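I met the author of The Premham Tide in a café near the harbour, and she'd already finished her scone by the time I found the right door. It's her first thriller, 360 pages of it, and I read it in two sittings!

"I wrote 84 pages in April and binned 40 of them," she told me, quite cheerfully. "The lighthouse keeper was far too nice." 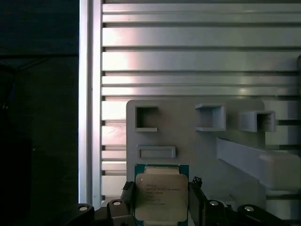 An Intel Xeon processor, held upright.

I asked about Roussel, the village where the sisters grow up (and where the first body is found - sorry). "I drew a map before I had a plot," she said. "There are 23 houses and I know who lives in every one."

So is there a sequel? She laughed and looked out at the boats. "Ask me when I've slept. I've got a title, Ekton, and one very cross detective."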